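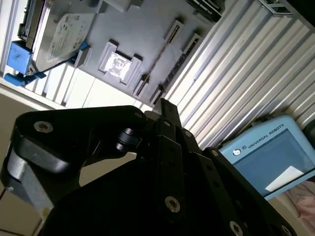 I promised a few of you back in September that I would write up how we went about paying for the robot bench, and then I kept putting it off, partly because I was busy and partly because the spreadsheet is embarrassing. It has colors in it that mean nothing to anyone but me. But enough people have written in to ask what a small shop should set aside for this kind of thing, so pour yourself something warm and let's get into it.

First, the background, for anyone who has wandered in from a search. Mollden is a small outfit. We refurbish and recycle computer hardware, and the job we wanted off our hands was the fiddly middle part of the work: picking up a hard drive, setting it into a fixture, checking how it sits, and moving the little connectors and bits to where they need to go. People can do this beautifully for an hour. By the fourth hour they are sore and bored, and I don't blame them one bit.

The arm was the easy purchase, believe it or not. We bought a used one from Universal Robots with its teach pendant, and I had braced myself for that price for so long that signing the check was almost a relief. If you are just starting your own budget, I'd guess the arm is the number you already have written down. It was the only number I had written down for months! My whole first plan was one line for the arm and one line that said "other stuff." Please don't do that.

The gripper is where I started learning things. I got quotes from two suppliers, Zadix and Oltus, and they were so far apart that I assumed one of them had misread my email. They hadn't. Zadix quoted the gripper alone. Oltus quoted the gripper with the mounting bracket, the cable, a set of spare fingertips and a wrist camera mount, all on one line. Once I had added the missing pieces to the Zadix quote, the difference came down to $383, and I went with Oltus for the spare fingertips. I am glad I did. Fingertips are like pencils. You think you have plenty and then one morning you don't.

So that is my first bit of advice — ask every supplier for a quote that gets you to the point where something can be picked up off a table, and make them list each piece that goes into it. It takes an extra round of emails and they may sigh at you a little, but then you can lay the quotes side by side and compare them fairly.

Now, fixtures. Oh, fixtures. I had $0 down for fixtures in the first plan, because in my head a fixture was just a thing we'd knock together on a rainy afternoon. What we needed was a plate with a slot for the drive, long narrow slots for the thin parts, a raised pocket for the printed marker and holders to grip the drive by its end. We printed our own, and I kept every failed one in a box under the desk until I made myself go through it. There were 19 in there. The plastic itself was cheap. The evenings were the expensive part, and I had not put a single hour of them in the budget.

What I have on the sheet now is a line called "fixtures, including being wrong," and I gave it $4000. That covers material, a second printer so the first one isn't always tied up, and paid hours for whoever is doing the drawing. We haven't used all of it yet. I would still put down the same amount if I were doing it over, and I would put it down before choosing the gripper, because the shape of the fingers and the shape of the slots turn out to be one decision that you end up making twice if you aren't careful.

The markers are worth a mention too. They are just printed squares and they cost next to nothing, and they let the camera work out where the plate is sitting. I had been pricing a much fancier vision package and had very nearly talked myself into it. If your parts always live on the same plate, try the cheap way first and see how far you get.

For the software side we use a package called Mạch, and it comes with a yearly fee. I had somehow filed that in my mind as a one-time cost. Go through your list and mark everything that will come around again next year. We had 3 of those: the software, the service visit for the arm, and the wear parts. Together they were enough to change what we could afford up front, and I was a bit quiet at dinner the night I worked that out.

A few smaller things I left off and later had to squeeze in somewhere: a sturdier bench, proper cable clips, a decent light, a set of hex keys that stays at the robot and does not wander, and a bin of scrap drives to practice on. We have no shortage of scrap drives here, luckily, but if your parts are costly then buy the practice ones on purpose and put them on the sheet.

Would I do it again? I would, yes, though I'd start smaller and leave myself more room. We are planning a second bench for next year and the draft budget already has twice as many lines as the first one had. The arm is somewhere near the middle of the page now. If you'd like a blank copy of the sheet, write to me and I'll send it along once I have taken out the colors.

Last updated: November 26, 2022

Search this blog Type and press enter

Contact | © 2022 Mollden | Back to top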